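Fovus SFP handling kit – data card / readme

Release August 2021. Maintained by Baiba Strazds. Replaces the July notes, please delete those, the folder names were wrong.

What it is
Sample recordings shipped with the Fovus kit (gripper fingers, wrist camera mount, control software). Task is inserting and removing SFP transceivers at a switch. Meant for buyers who want to try thier own policy code before the hardware arrives.

What's in the download
974 episodes, 4 operators, 5 task variants. Wrist camera video plus joint states and gripper width. No force data in this release – the Estby sensor add-on is sold separately and gets its own card.

Task notes
Transceiver is held near the pull tab end, one finger each side. Grip too high and the fingers run into the panel before the module seats. Default grip height is in the config, leave it alone for the first run.
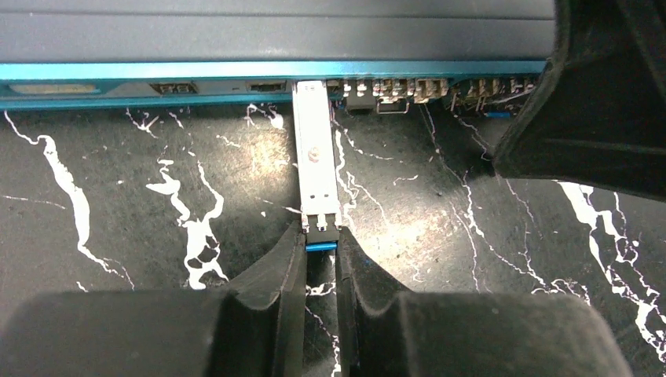 Approach speed is set low on purpose. Faster works in open space but cages are packed close together and a small sideways error lands you on a spring tab. Retry is on by default, limit is 4 attempts, then the arm backs off and logs a fail. Failed episodes are kept and labeled, filter them out if you dont want them.

Known problems
– Shiny module housings blow out under direct light. Turn exposure down or move the lamp.
– Gripper pads sit close to the lens and stay blurry. Mask file included.
– Amano controller drops timestamps on long runs. Use the patched driver.
– Nosance loader: old version reads gripper width in the wrong units. Update first.

Not covered
Fiber cables, dust caps, anything mounted in a rack.

License
Kit owners only, internal use. Ask Baiba before sharing clips.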